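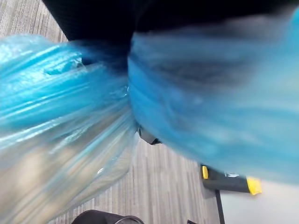
南迪·福里（Nandi Fourie）说话很快，说到垃圾袋的时候更快。我们约的是上午，结果从袋子一路聊到地毯、踢脚线、踏板，聊到她的茶都没怎么动。

她在 Hirnley 负责整层办公区的日常整理，之前在 Molefe 做过几年仓库，再之前是酒店客房。“客房教我铺床，仓库教我走路，”她说，“办公室教我换袋子。你别笑，换袋子真的有很多可讲！”

我请她从头讲。她从抽屉里拿了一只新的蓝色薄袋，捏住袋口，手腕一抖，空气灌进去，袋子哗地鼓起来。她很喜欢这个动作，连着做了两遍。“先让它张开，再往桶里放。很多人把袋子塞进去以后再用手往下掏，薄袋子经不起这么掏，底下一歪，后面倒什么都往一边跑。袋口翻出来的那一圈要压平，四个角都摸一遍。方桶最容易漏掉靠墙的那个角。”

为什么偏爱半透明的蓝色？她说起初是跟着采购走，后来就舍不得换了。“透一点光，里面大概是什么你心里有数。有人把钥匙扔进去过，有人把工牌扔进去过，皮特（Pieter Mnguni）扔过一副眼镜。黑袋子你就得全倒出来找，蓝袋子提起来对着窗户照一照，有时候就看见了。”她停了一下，又补一句：“而且蓝色放在灰地毯上很好看，我承认这个理由不专业。”

袋口怎么扎，她也有自己的办法。装到七分就收，先把里面的气慢慢挤出去，一只手从上往下捋，另一只手托着底，然后拧，拧紧了再打结。“别急着挤！挤急了，里面的味道全在你脸上。”她教过新来的亨德里克·姆西曼（Hendrik Msimang），亨德里克第一周打的全是死疙瘩，结打得非常漂亮，只是有一回打完才想起抹布还在里面，只好把整只袋子剪开。

说到抹布，她话头一转，讲起了布料。她随身带一小包各种布，旧毛巾、平纹棉布、细绒的，哪种用在哪里分得很清楚。最让她来劲的是深色针织物：椅套、靠垫套、挂在门后的外套，只要是黑的、带横棱的，绒毛和纸屑就往棱缝里钻。“你顺着棱擦，擦一天也没用，得横过来，一道一道跨着走。用微潮的橡胶手套也行，手掌轻轻带过去，毛就自己卷成一条，特别解气。”
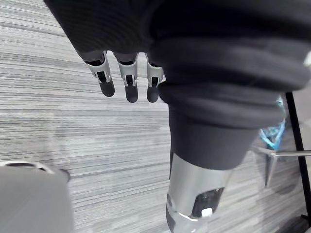 黑色针织套的近景，横向棱纹层层相叠。

地毯是我自己想问的。灰底条纹，办公室里太常见了，我家那栋楼的走廊也铺这个。南迪听完眼睛一亮。她说条纹地毯对干活的人很友善，因为条纹就是路线。“吸尘的时候沿着条纹走，走完一条换一条，中间接个电话回来，你还知道自己停在哪儿。纯色的就不行，纯色的你得靠记性。”她也讲了条纹的坏处，细纸条顺着纹路一躺，站着根本看不见，要蹲下来，侧着看。她现场就蹲下来了，招手让我也蹲。

我们从这个高度看了一会儿房间。从这儿看出去，到处都是黑色的踢脚线，隔断底下有，墙底下有，转角处两段接在一起，角里最爱藏灰。“吸尘器的头进不去，”她说，“要换扁嘴，没有扁嘴就用一支旧油画刷，刷毛剪短一点，先把灰往外赶，再吸。”油画刷是西克斯滕·福什贝里（Sixten Forsberg）给的，他在 606 室上班，业余画水彩，后来又画油画，画坏了的刷子都归她。

然后就讲到了桶。我没想到一个人能对一只踏板桶有这么多感情。她喜欢踏板，喜欢得不得了：两只手都占着的时候，脚尖一点，盖子就起来了，袋子、纸杯、一把咖啡渣，全都直接进去。她从前在 Molefe 用的是摇盖桶，手一推，盖子弹回来，总要蹭到手背。“我那时候每天洗手洗到皮肤发干，换了踏板以后这件事就没有了，就这么简单。”

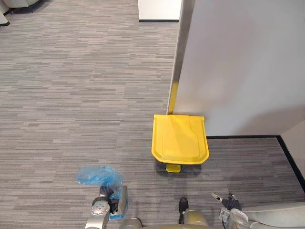

颜色她也有讲究。黄盖子是她向德丽塔·格尔吉奇（Drita Grgić）争取来的，德丽塔管预算，原本想统一买灰色，和地毯配。南迪拿着 Ulau 的产品册去找她，两个人站在走廊里谈了一刻钟。“灰桶配灰地毯，好看是好看，可是来开会的客人不认得路，端着杯子转来转去，最后放在窗台上。黄的就一眼看见了，隔着半个房间都看得见。”德丽塔最后批了，条件是桶要贴着隔断放，别占过道。

贴着放也有门道。踏板前面要留出脚的位置，人站过去，膝盖不顶着别的东西才行。翻盖往后开，背后是墙的话，她会先慢慢踩一次，看盖子能起到什么程度，要是磕墙，就往外挪一指宽。“别一脚踩到底！第一次一定要慢，”她说，“磕出来的印子擦不掉，我试过牙膏，试过小苏打，都试过。”

那换袋子的时候要不要把桶拉出来？她说每次都拉，哪怕桶看着很干净。桶底下会积一圈细灰，还有订书钉，订书钉尤其讨厌，会扎进地毯里，吸尘器吸过去只听见响，不见它出来，得用手捏。她有一块从旧音箱上拆下来的磁铁，用线吊着，贴着地毯拖，她给我看的时候非常得意，说这是她从 Meleck 那边一位老同事那里学来的。

我问她，一天里最喜欢哪个时刻。她想了想，说是早上，第一只袋子刚套好、盖子刚落下去的时候。“声音很轻，噗的一下。然后人就来了，喝咖啡，吃橘子，拆快递。拆快递最可怕了，那种泡沫粒，静电一起来，粘在裤腿上，粘在椅子上，满地跑。”她的对策是喷一点点水，用喷壶，朝空中喷，等它们落下来再收，收进单独一只袋子，扎紧，不跟别的混。

下个月她打算把茶水间的柜子也理一遍，11 月东西最多，大家开始往里面囤热巧克力。标签她已经写好了，手写的，字很大。我问能不能到时候再来看，她说可以，带上旧牙刷，水槽边那条缝她一直没找到合适的工具。

采访：10月6日，星期日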